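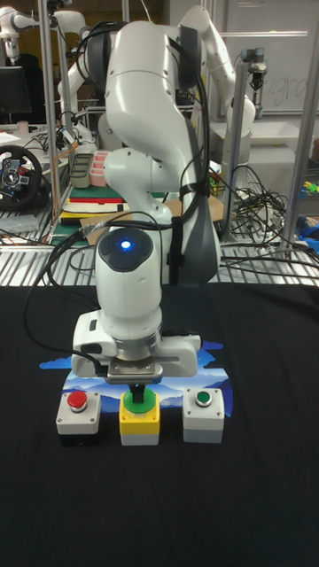 A sponsor should be able to taste the deal, my neighbor in the queue told me, and I wrote it on the back of my badge before we'd even got through the door. We were waiting to get into the Kimela open day, which had opened its doors to anyone who works in sports sponsorship or would like to. I'm in the second group, mostly. I do the marketing for a small pickle maker and we've been toying with backing a local tennis club for ages now.

Kimela makes fruit drinks, if you don't know them, and last September they signed on as the official drink of the Prukar Open. It's not a huge tournament (717 seats on the main court, I asked) but it's a lovely one, and the whole day was built around how that deal came together.

First up was the bottling hall, very loud, very sticky underfoot near the far wall. I loved it! We got a paper hat each and a cup of the tournament flavor, which is sour cherry and something. Lime, maybe. I had two more cups later on and still couldn't tell you.

Then upstairs for the talks. The agency that handled the whole thing is called Hordiienko, and they were very open about the boring parts, which I was grateful for. The brand and the tournament spent most of a winter arguing over the word "official." The tournament already had a water supplier, so could there be an official drink as well? In the end they settled on "official fruit drink" and everyone had to reprint their banners. I'd never have thought of checking that. It's going on my list.

They also showed us what they gave away over the week. Court signs are nice, but what people remembered in the exit survey was the free cup at the gate – they handed out 800 on the first day alone and ran out before the evening match. The second day they brought a bigger fridge.

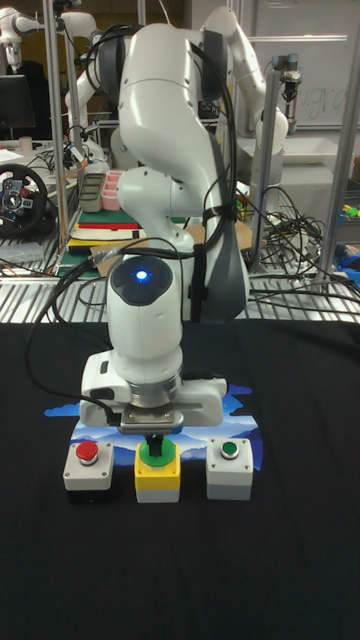 Signs are what the board pays for, though, came a voice from the row behind me, and there was a good bit of laughing and a good bit of nodding. It turned into the best half hour of the day. One side of the room wanted everything measured by how long the logo sits on the screen. The other side kept asking who drinks a logo. The Hordiienko people stayed out of it for a while and then said they'd split the Prukar money down the middle, half on signs and half on samples and ticket giveaways, and that they'd lean further toward samples next time.

Lunch was sandwiches in the canteen. Get there early if you go, the egg ones disappear fast. I ended up at a table with a couple of people from Tramex, who sponsor a bike race and were having a terrible time with their contract. Their logo was meant to be on the riders' left sleeve, and the cameras were always on the right. They have 245 photos from the race and hardly any of them are usable. I felt bad for laughing.

The afternoon was small group sessions, some 40 of us split between three rooms. Mine was on pitching to a club when you haven't got much to spend. Main advice: offer product first, money second, and ask for one thing in return that you'd really use. For us that would probably be the snack counter. Pickles at a tennis match, why not?

The next open day is on Mar 23, 2019, and you can sign up at the Kimela front desk or by phone. Parking is behind the warehouse. Wear flat shoes for the bottling hall, and do try the cherry.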